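Eltumbridge joinery course opens for new students

4 March 2024 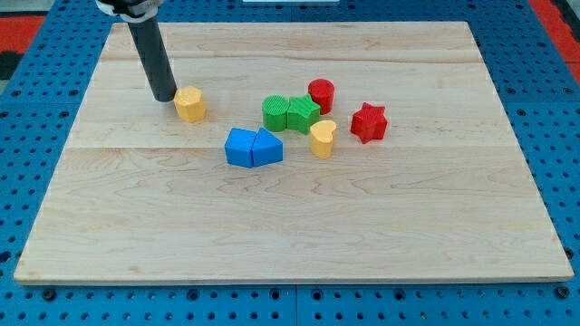 The evening joinery course in Eltumbridge will start again in July, after a pause of 2 years. The town council confirmed the decision on its website this morning.

The course will take place in the former Dradier furniture factory on Royer Street. The ground floor of the building received a new roof and new heating last winter, and the last electrical work must be finished before the students arrive. There are 14 places in each group, and the first group is open only to people who live in the town.

Rosine Gautier, who will teach the course, told us that she was surprised by the interest. "We have received 212 letters and messages already, and the registration is not even open," she said. "Many of them are from people who want to repair a table or a chair from their parents. I am very glad of it, but I must ask them to be patient."

Students will begin with measuring and marking, and then learn the simple joints. Later in the course they will make a small cupboard, which they can take home. Timber will be supplied by Renix, a sawmill in the next valley, and its cost is included in the fee of 448 euros. Students under 25 pay half.

Registration forms can be collected at the town library during the usual opening hours. The library does not accept forms by telephone. A second group is planned for the autumn if there is enough money in the budget.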